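Grivusetti releases written cleaning method for frameless mirrors in tiled shower rooms

Hustulcombe, November 7, 2021 – Grivusetti, the contract cleaning and housekeeping training firm, has published a revised written method for the cleaning of frameless wall mirrors in fully tiled bathrooms. The document, titled Glass on Tile, replaces the two pages on mirrors in the company's existing bathroom manual and applies to all serviced apartments and short-stay suites cleaned under Grivusetti contracts.

The revision follows a review of work orders at the Devura apartment buildings, where the company cleans 453 bathrooms. Between the start of May and the end of the review period, supervisors logged 2933 mirror inspections. Of these, 468 resulted in a call-back. The most frequent entry was streaking in the upper third of the glass, followed by residue along the bottom edge and lint at the corners.

"The old pages were written for framed mirrors over a vanity," said Zorica Zupan, head of methods at Grivusetti. "A tall frameless mirror fixed flat to the tile behaves differently. Liquid runs to the edge and sits there, and the edge is where the silvering is exposed. We wanted a method that keeps the liquid off the edge in the first place."

Under the new method, cleaning solution is applied to the cloth and never sprayed onto the glass. The cloth is microfibre, laundered without fabric softener, and dampened with water or with a neutral glass cleaner diluted to the strength on the label. It is wrung until no drops fall when it is squeezed. Ammonia-based and acidic products, including descalers used elsewhere in the shower, are excluded from use on or beside the mirror.

Work begins at the top left corner and proceeds in overlapping horizontal passes, each covering one third of the pass before it. The palm is kept open behind the cloth so that pressure is spread over the full width of the hand. Fingertip pressure is reserved for dried toothpaste, hairspray and similar spots, which are softened under the damp cloth for 30 seconds before wiping. A second, dry cloth follows within one minute, in vertical passes. Edges are dried last, with a folded section of the dry cloth drawn downward in a single stroke on each side. 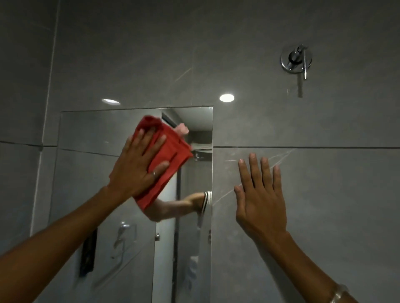

The method also covers the position of the cleaner. Both feet stay flat on the floor, and the upper section of a tall mirror is reached with a flat-head tool if it can't be wiped comfortably by hand. Shower valves, levers and rails are not to be used for support. Where the floor is tiled, it is dried before mirror work starts.

A separate section deals with the surrounding tile. Glossy porcelain shows the same streaks as glass under side lighting, and hand marks left on the wall during mirror work accounted for a portion of the call-backs at Devura. The tile on both sides of the mirror is now wiped with the dry cloth as the final step, to the width of one forearm. Grout lines that meet or pass behind the mirror are dried with the cloth edge. They are not scrubbed with a brush while the mirror is in place, as bristles can carry grit under the glass.

Chrome fittings on the same wall are cleaned before the mirror. The sequence for a standard shower room is therefore fittings, tile, glass, then the tile beside the glass. In the previous manual the mirror came first, and overspray from the fittings was a recurring cause of spotting.

Cloths are assigned by colour according to the scheme in use at each site. Grivusetti does not prescribe a single scheme, but requires that cloths for mirrors are stored apart from those for toilets and floors, and that a cloth is changed once all of its folded faces have been used.

The draft was tested in the Magaña building at Devura before publication. Cleaners there completed 1231 mirrors under the new sequence and returned written comments, several of which changed the final text. The waiting time for dried spots was shortened, and an instruction to use a squeegee on the upper section was withdrawn. Cleaners reported that the blade caught on the unframed edge.

"The squeegee is still a good tool on a large sheet of glass with a sill below it," said Halvard Berge, who manages the Devura contract. "On these walls the water had nowhere to go except down the tile and behind the mirror. Two cloths took slightly longer per room and gave us fewer return visits."

Glass on Tile runs to six pages and includes a dilution table, a cloth laundering schedule and a one-page checklist sized for a housekeeping cart. It does not cover heated mirrors, mirrored cabinets or antique glass, for which the existing pages remain in force. Mirrors with visible black edging or lifted backing are to be reported to building maintenance and wiped with a dry cloth only until they have been assessed.

Training in the new method has started for crews at Devura and will be extended to the remaining Grivusetti sites as existing manuals come up for renewal. Each session lasts 90 minutes and is held in a working bathroom. Supervisors will inspect finished mirrors from the doorway and from one side, with the room lights on.

Printed copies are available to building managers and contract clients on request from the Grivusetti methods office in Hustulcombe. Requests should state the number of bathrooms serviced and the type of wall finish.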